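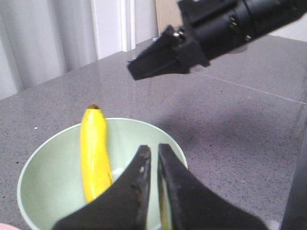
Banana in the mint green bowl, on the counter.

**Keeping bananas in a deep bowl: bad idea, or am I just buying too many?**

posted by Jaxon Grewal

Hi all, first time posting in the kitchen section, so go easy on me. I got a nice deep bowl in February, pale green, the kind of thing I'd never have bought before I had a counter worth looking at. It's my fruit bowl now. Mostly that means bananas, because my kid and I both eat them and apples just sit there.

My trouble is that they go from perfect to spotty so fast. I buy a bunch on the way home, and by the time we're down to the last one or two they've got brown patches right where they touch the bowl. The one in the photo is the last of its bunch and it's the good kind of yellow, which is when I want to eat every single one of them. If I could keep them all like that for a couple more days I'd be a happy man.

So is it the bowl? It's pretty deep, and I usually put the whole bunch in lying down with whatever else we've got on top. My sister in Mulstead swears by a banana hook, but I don't want another gadget standing around, and I like the bowl! I've also read that you should wrap the stems, and that you should never ever put them in the fridge. Does any of that matter for a household of two?

**Rajeshwari Naidu**

Keep the bowl, it's a lovely color. I've kept bananas in bowls for 20 years and most of what goes wrong is the stuff piled on top of them. They bruise easily when they're ripe, and the brown patch you're seeing is probably a pressure spot — the weight of the bunch (and your apples) pushing on one place. Put the bananas in last, curved side up, so they rest on their ends a bit. Even better, give the other fruit its own dish. Apples give off the gas that makes bananas ripen, and a deep bowl holds it in more than a flat plate does.

Wrapping the stems, I've tried it with foil and with plastic wrap, and maybe I got one extra day out of it? Pull them apart first and wrap each one if you want to give it a fair try. I got bored of doing it and stopped.

The fridge thing is half true. If you put green ones in there they never really come right. But once they're as yellow as yours, you can go ahead and chill them. The peel will turn an ugly brown and your kid may refuse to believe it's still good, but the inside stays firm for several days. I do it all summer when my kitchen is like an oven.

Also, buy 2 small bunches in different stages if your store lets you, one yellow and one still green at the neck. Keep the green one somewhere else until you need it. That did more for me than any trick with wrap.

**zoltia_pantry**

just freeze them. peel first!! I learned that the hard way with a whole bag

**Jaxon Grewal**

Thank you both! Apples have been moved to a plate by the toaster, where I suspect they'll go on being ignored. I'm going to try the two bunches thing on my next shop. And Rajeshwari, how brown does the peel get in the fridge? Are we talking freckles or the whole banana? I need to prepare my kid.

**Rajeshwari Naidu**

The whole banana, I'm afraid. Peel it before he sees it.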